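Project diary, late afternoon, December

Fourth session on the steamer job and I am still not convinced. The course outline calls it a "household task with real value". My grandmother would call it lunch, and she'd have had it on the table before we finished logging in.

For anyone reading this for marks: our group is called Grallel (I was outvoted), and the task is steamed buns. The arms have to deal with the lid, get the buns from the plate into the steamer, and put the lid back on. The planning software is Meteo, which the department likes a great deal and which I like less each week. It has a setting called Flukel that is meant to smooth out the wrist. I turned it on, I turned it off, and I couldn't tell you which was which.

Most of today went on the lid. We had 300 tries booked in the plan for the whole term and we are at 244, so the end is in sight, though I don't know what we'll be able to say when we get there.

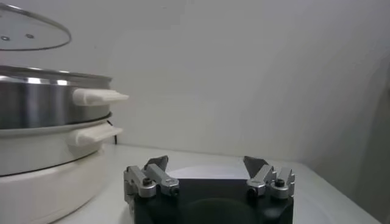
My trouble is with what we count as a success. The marking sheet says the lid must be "clear of the pot". By that rule a lid held a finger's width up is a pass, and so is a lid on the floor. I raised this in the first session and was told to write it down, so I'm writing it down again. If we report a nice high number in the final talk, someone in the back row ought to ask what it means, and I'd rather it was us.

I'll be fair. The grippers open and close when told, and the arms go more or less where the plan says they should. That is better than the Damgaard group managed with their drawer.

Buns were the other half of the session. They're soft, they're pale, and no two of them are the same shape, so every grip setting we choose is a favourite guess. We gave it 15 minutes of arguing over finger width and then settled on the number we started with.
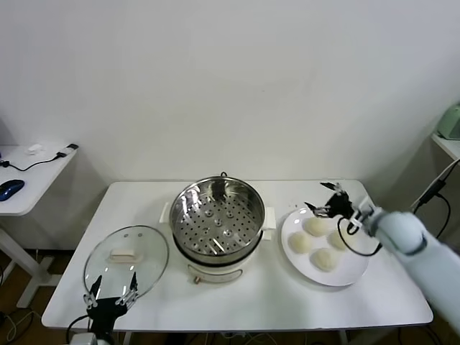

To do before next session

Save run 2228 under a proper name. Rewrite the success rule and send it to the group, even if they groan. Ask for more time on the bun grip and less on the lid. Read the Flukel notes again, all the way through this time.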